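Tidying Up & Storage > Living rooms

What do you keep in a big open basket when there's no cupboard?

Asked on Tuesday, 7 replies hidden, showing best 3

I've finally got the corner of our living room how I like it and now I'm stuck on the very last bit! It has a round patterned rug (light blue with mustard and orange, diamonds and triangles all over it, I love it to bits), a white desk lamp that sits on the rug, and a big oval woven basket for the soft toys. The walls are pale grey so the rug does all the work.

The trouble is that everything without a home ends up in that basket or on the rug. Toys go in, fine. But then so do little cardboard boxes, and the paper my two screw up when a drawing goes wrong never gets as far as the bin in the kitchen. They play a throwing game with it, which I don't want to stop, it's lovely to hear them laughing. I just want to be able to see the rug by bedtime.

Has anyone got a system that works with small children and no cupboard? Second question, is it all right to keep a lamp on the rug or should it go on the bare floor? Photo at the bottom of the page.

Answer 1 (marked as helpful, 17 votes)

Oh I love a rug corner, and yours sounds so cheerful! We had the same thing going on in our old flat in Gikcombe, so this is what we do, take whatever suits you.

Get a second basket, a small one, and make it the paper basket. It has to live right next to the rug. The kitchen is miles away when you're four. Ours came from the Stavholm shop in the retail park and it's nothing special, but the children think it's a goal, so the throwing game carries on and the paper lands where you want it. Scrunched paper is brilliant for this as it doesn't hurt anyone or break anything.

When it's full, flatten out anything with a clean side and put it back with the drawing things. The rest goes in the recycling. Check whether your council takes scrunched paper, ours does.

For the big basket, soft toys only. I was quite strict about this for a week or so and then it stuck. Boxes either get flattened or they get a job (hair clips, crayons, the tiny bits from crackers). If a toy box is pretty I put it on a shelf and let it be a decoration — a pink one looks gorgeous against grey.

And do the tidy to music! One song, everybody in, whatever is left when it stops is mine to deal with. We have 78 songs on the list now and there are arguments over whose turn it is to choose.

Answer 2 (4 votes)

just get a basket with a lid. job done

Answer 3 (9 votes)

Nobody has answered the lamp bit so I'll have a go. Mine stood on a rug for years with no bother, but it depends how thick the rug is. On a flat one a wide base sits nicely. On a deep shaggy one they lean, and I wouldn't. Either way run the flex along the wall and not under the rug, and if the throwing game gets lively move the lamp first!

I'm with answer 1 on the two baskets. I'd add one thing, which is to turn the big one out completely every month. I did mine in January and found a library card, half a jigsaw and a sock I'd been blaming the machine for. A woven one wants a going over with the soft brush on the hoover while it's empty, as crumbs get right down into the ribs. Then put the favourites back on top where they can be seen. It makes such a difference to the room — ours look as if they're sitting up waiting for visitors.

Please come back and tell us how you get on!

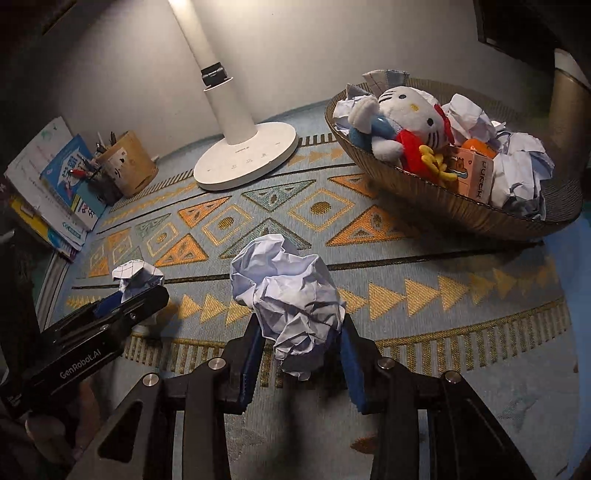 The corner in question: rug, lamp, toy basket and some of the scrunched paper.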